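Notebook: Drimaron, handheld pose tracking
February, by the tracking bench
2 min read

Started 10:20. Picking up from the relocalization problem. The pose estimate from the left handheld still jumps when the operator turns away from the shelves and toward the white wall. Same build of Giltum as last time, no config changes except the map, which I rebuilt from scratch this morning.

Replayed 14 clips through the estimator. Nine came out clean from start to finish. The rest all have a jump in the same kind of spot: few corners in view, fast wrist rotation, then features come back and the filter snaps to the new pose in a single step. The planner downstream treats the snap as real motion, so the retargeted arm path gets a kink that the joint limiter then smears over several samples. Looks fine in the plot if you only check position. Look at angular velocity and it is obvious.

Tried two things.

First, raised the process noise on rotation. Helps the snap a little, makes the slow segments noisy. Reverted.

Second, wrote a gate on the innovation. If the visual update disagrees with the IMU prediction past the threshold, hold the visual update and integrate inertial only until the disagreement settles or the hold times out. On timeout, cut the clip there and start a new segment. This is in Bakos on the branch gate-rot, off by default. Replays look better. The kink is gone in every clip that recovers before the timeout. One clip never recovers and gets cut, and I would take a cut over a bad label.

Still open: the marker on top of the other gripper. When it is in view we could use it as a relative constraint between the two hands and stop relying on the map for that part. The detector already runs, we just throw the result away after the sync check. Marker corners get soft when the tag is tilted, so it needs a weight that drops with viewing angle. No fixed covariance.
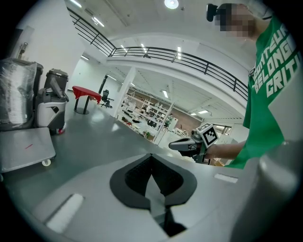
Next is to log the tag pose next to the map pose and see how far apart they drift before I touch the filter again. Skurkero can plot both from the same file if the frame names match, so rename those first. Leaving the timeout value alone until then.

Contact the lab | Copyright Drimaron project notes | Back to top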